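Home | Opinion | Homes | Money | Letters

Stop telling us to chuck everything out

Last updated 07/12/2024

Another November gone, another round of decluttering advice. Three bin bags by Christmas, says one column. Keep, sell, bin. As if a house was a stock room.

I'm against it. Not tidying, I tidy. What I can't stand is the idea that a thing you haven't touched for a year has somehow failed you. My father kept a tin of odd screws for most of his life and we laughed at him, and then the hinge went on the back gate and there was the screw. Try buying one of those. You get a packet of fifty and a drive to Pastby.

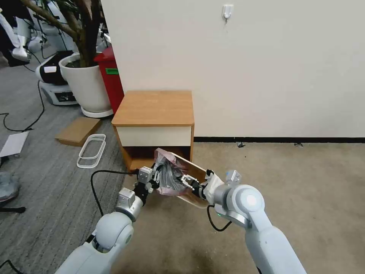 Money is the part the tidy people skip. Throwing out is easy if you can buy it again. My neighbour Povilas Hunt cleared his spare room in a weekend, very proud, and has since rebought a heater, a suitcase and a set of bowls. Worse bowls. Most of us do it the other way, the crumpled pink bag shoved in a little bedside drawer, dark shiny stuff in it, dealt with later. Fine. Later is allowed. A drawer costs nothing to run.

And where does it all go? The charity shop in Plondov stopped taking donations twice this autumn, no room. So it's the tip. Raimonds Lukoševičius wrote to this page saying clutter makes him anxious and I beleive him. Then clear your own shelves, Raimonds. Leave mine.

Two drawers of muddle per person, that's my offer. No labels, no dividers, no guilt. Everything else can be as neat as you like and I wont say a word.

Recent in Opinion
Why I still pay by cheque
Pastby needs its late bus back
Letters: the trouble with leaf blowers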